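From: Siobhán Mac Suibhne
To: Kornow parents list
Subject: Re: Kitchen corner and the toy swap

Dear all,

On the evening of the meeting, Dymphna Moriarty wrote:

> I propose that we move the toy swap to the small hall in January.
> The big hall costs 468 for the afternoon and last time we filled
> maybe half of it. Also, can someone please decide what we do with
> the play food and the pots? They come back every year and they are
> never complete. I have two boxes under my stairs and my husband
> falls over them.
>
> Dymphna

Thank you, Dymphna, for writing this down so clearly. I answer in the order of your points.

The small hall is fine for me. I have asked at the office and it is free from 3 in the afternoon, but we must be out before the choir comes. The tables there are the narrow ones, so we should ask families to bring not more than one bag each. Last year one family brought a car full and we were still sorting at dinner time.

I would also like to change the tickets. With the paper tickets, the children who came first took all the puzzles and the others were sad. My sister lives in Bullora and in their swap every child gets the same number of tickets at the door, and the puzzles and the large toys come out only in the second hour. It worked well for them with many more families than we have. I can print the tickets at my work. The last printing went up to number 943, which was much too many, and I still have most of them in a drawer, so perhaps I only need to buy new stamps.

About the play kitchen things: I don't want to throw them away. My younger one plays with pots more than with anything else, and he doesn't care if the set is complete.

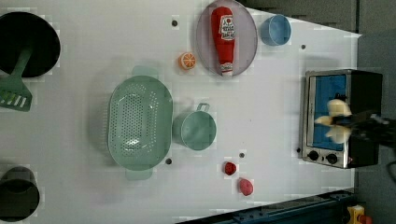

My proposal is that we stop giving them out as sets. Put everything in one low box and let the little ones take what they like for one ticket. What is left over can go to the Mamani playgroup, they told me in the fall that they need toys for the under fives. They only ask that everything is washed before.

I can take your two boxes, Dymphna, if you can wait until my car is repaired. The garage says 15 days, but they said this also before.

One question to the whole list: who has the key for the cupboard in the small hall? I had it until the summer and then I gave it to somebody at the Priltent picnic, but I don't remember to whom. Please look in your coat pockets. It has a yellow string.

Kind regards,
Siobhán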